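Open day at Dendura, who else went?

feederbowl
Posted October 14, 2019
Went to the Dendura open day in Jollstead. Parking was bad, they had 50 spaces and the overflow lot was mud. Sign-in took a while. After that it was fine. You got put in a group and walked past the conveyor line, the palletizing cell and then the bin picking bench at the back, which was what I drove out for.

The bench is a KUKA arm over a gray bin on a wood table. They put mixed stuff in the bin and the arm picks it out. Darcy Boychuk ran our group and took questions the whole time, including the annoying ones.

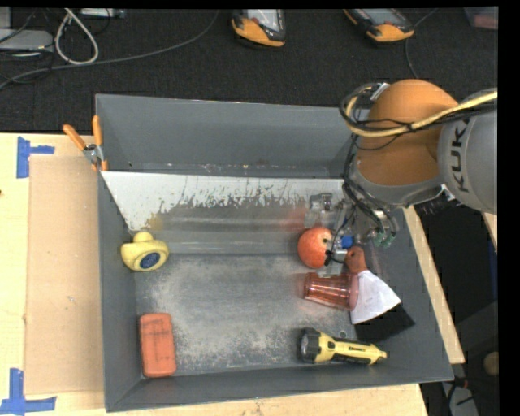 She said the vision side is the part they keep rewriting and the arm itself hasn't given them trouble since March. Our group got to watch 2 full runs. The first one stopped partway and she had to restart it. The second one went through to the end. I'd go again if they do another.

ko_unport
I was in the group after yours. Ours stopped too. I asked for the pick rate and got "it depends on the object." Fine, but you have a whole open day, put a number on the wall.

tinsnips59
She gave us a number. 59 good picks in a row is their best so far, from the week before. Maybe you asked somebody else.

ko_unport
I asked the guy at the door of that room. And a best streak isn't a rate. I can have a great streak at free throws too.

feederbowl
Fair. I didn't write down a rate either.

marlpit
Didn't go. Was it the same kind of stuff in the bin as last year, toys and cups? I run a packaging line and that never told me much. My parts are all the same and they're oily.

tinsnips59
Pretty much. There was a yellow duck, a plastic cup, a flashlight, a brush. I think mixed stuff is the harder test. If it can find a grip on a see-through cup it can find one on your parts.

marlpit
Disagree. Identical parts nest and hook on each other. A duck and a flashlight don't. Different problem, and oil changes everything for the grip.

feederbowl
Somebody in our group brought that up. Darcy said they haven't tried oily parts at all and she wouldn't promise anything. I liked that she just said so.

ko_unport
OK, that's a better answer than I got.

gantry_pete
How worn was the bin? I was there two years ago and it looked new.

feederbowl
Worn. Scratched up all over the floor of it and scraped along the far side. Clamp on one corner.

gantry_pete
Thanks. We went through liners fast on ours, 2000 cycles and they were junk. Did they say what the bin is made of?

feederbowl
Didn't ask. They have a contact form, I'd try that.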